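Naming and versioning rules for simulated cells: what do you all use?

Posted by Stornlow
Our club in Treltesthorpe finally has its sorting cell running in simulation, striped blocks, trays and all, and I'm thrilled! Before four of us start saving over each other's scenes, what house rules should we write down?
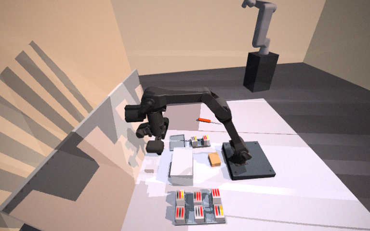
2 replies

Melina Manolakis
Great stage to be asking! Ours fit on one page:
Freeze the layout before logging any runs. If a tray moves, the scene gets a new version number.
Save the random seed with every run.
Cap the joint speeds in the sim at whatever you'd allow on the real arm. We use 70 percent of maximum.
Do 300 runs per version before anyone quotes a success rate (we stopped at 114 once and had to take the number back).
Write down loose items too, even a screwdriver on the table. They count as obstacles.

Tekeo
what she said. also put the date in the file name, we didn't until March and it was a mess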